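The Long Road Home: Letters and Lives After the Civil War
An audio course in 20 lectures, from Derndale History Audio

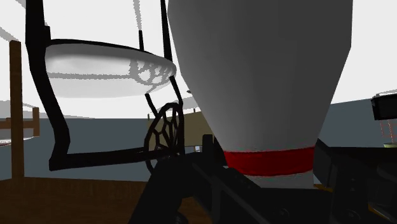

By the summer of 1865 the fighting was over and hundreds of thousands of men were trying to get home. Some had train tickets. A great many walked. They came back to farms that had gone to weeds, to shops run by their wives and sisters, to towns where half the faces were new, and plenty of them never settled down again at all. Most courses on the war stop at the surrender. Ours starts the morning after.

Fiorella Melis wrote and reads all of the lectures, and she is a joy to listen to! She taught American history at Wiltville for years before she began recording, and she still talks like someone leaning on the front of a desk with a letter in her hand. You'll hear from soldiers, from freed families looking for lost children and parents, from nurses, from clerks in the pension office, and from one very cross hotel keeper in Ohio who wanted the army to pay for his fence (he shows up again in Lecture 14, still waiting).

The course draws on more than 300 letters and diary entries. Spelling has been left alone in the printed guide, so you get "travling" and "sholder" just as they were put down. On the recording everything is read straight through, with the date and place given first.

What the lectures cover
Lectures 1 to 4: Mustering out, the last pay, and the trip home
Lectures 5 to 9: Freedom, work, schools, and the search for family
Lectures 10 to 13: Farms, debts, and going west
Lectures 14 to 17: Pensions, wounds, and the paperwork of both
Lectures 18 to 20: Reunions, graveyards, and what people chose to remember

What you get
All 20 lectures as downloads, or on discs in the Alhassan case (the sturdy one with the cloth spine)
Printed guide, 221 pages, with maps and a reading list
Discussion questions for clubs and home schoolers

The maps are new for this edition and we love them. You can follow the rail lines out of Washington with a finger and see where the tracks gave out. The old edition had only two maps, both tiny.

Level: High school and up. No earlier course is needed, though people who have heard our lectures on the war years will spot some familiar names. Lectures 9 and 15 deal with violence and with battlefield surgery in plain terms, so parents may want to listen first.

Format notes: Downloads play on any phone or computer, and in the Clondex player if you already keep your Derndale courses there. Discs ship with the guide in one box. The guide can also be bought on its own, and the index was corrected in May.

Page updated 7 Jul 2021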